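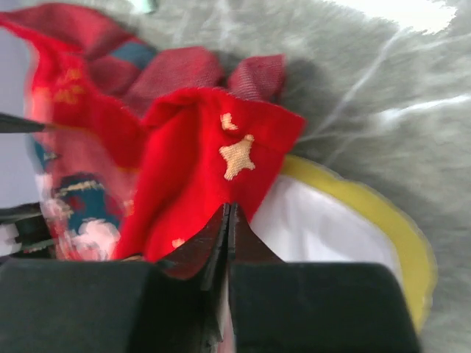
Red cloth with gold stars in the gripper.

Stendia > Threads > Automation

1/ Notes from the Lommont sorting room, where cell work changed two job descriptions in May. Before that, 35 people folded and sorted by hand. The headcount is the same now. The hours are spent differently.

2/ Soft goods are hard to automate. A shirt has no fixed shape, so the grasp point has to be picked again every time. Folders do this by feel and had never been asked to write it down.

3/ Prillach, the cell software, logs each failed grasp. Last month: 335. Someone on the floor has to label every one — missed, slipped, double layer. That labeling is now 5 hours a week of paid time. It was unpaid at first.

4/ Two arms share one surface, a red T-shirt between them and a pillow to the right.
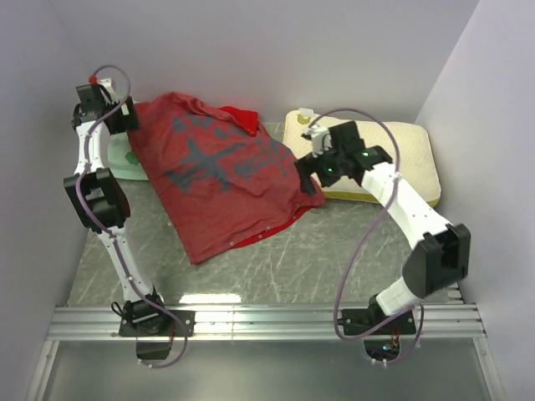
Trinh Lý replied that labeling should carry its own pay grade, as it takes a folder's judgment to tell a slip from a double layer.

5/ I agree. The current grade sheet has no line for it. Tomomi Hirano has drafted one, and it goes to the shift leads next.

6/ Still open: who may stop the cell. At present only leads can. I would give it to anyone on the shift.

Recent
Conveyor noise at Tanabe, measured
Shift handover without paper
What a grade sheet leaves out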